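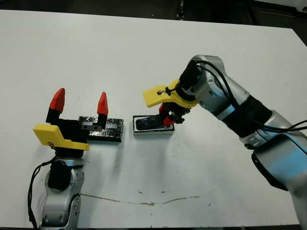 Saturday at the Vavari open day, Bedport

I had wanted to get inside the Vavari building for ages, so when the doors opened at 9 on Saturday I was already on the steps with a coffee. Entry was 2 dollars, and you got a paper map with all the rooms on it (mine is now covered in scribbles). I stayed until they started switching off the lights!

The packing room

I went straight here, and it was my favorite stop of the day. I love a good work table, and these are plain white ones with the scuffs and smudges you only get when people really use them. The one I liked best had hardly anything on it: a small tray with raised sides and a chunky black block, all crinkles and tape.

The tray is such a simple idea. It's only a shallow white thing, but a phone sits in it nicely, and the edges mean it can't slide off when somebody bumps the table. I have a drawer at home full of keys, chargers and old phones that could use 6 of them. A woman next to me was sketching the sizes on the back of her map, so I know I'm in good company.

The talk in this room was on packing small electronics for shipping, and it was far more fun than it sounds. One item to a tray, nothing stacked, and you clear the table before you bring out the next one. Last year Bedport sent out 3967 parcels that way. I asked far too many questions and got a proper answer to every one — even the one about which tape is easiest to peel off again.
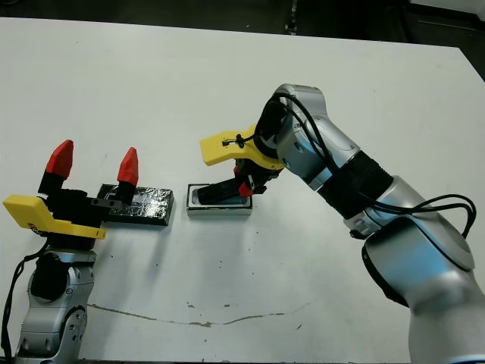 The Nallo shelves

Up one flight of stairs is the Nallo storage hall, named after the old company that put up the building. Rows and rows of numbered bins, and the numbers stop at 99 because the painter ran out of wall. I could have wandered there all morning. Wear a sweater, though, it's chilly.

Lunch and getting there

Feyisa, the cafe across the yard, stayed open for visitors and did a lentil soup I'm still thinking about. Get there before noon, as the line was out the door by half past. Parking is behind the building and fills up early, but the bus stops right at the gate. The next open day is in August and I'm already planning to go, this time with a tape measure.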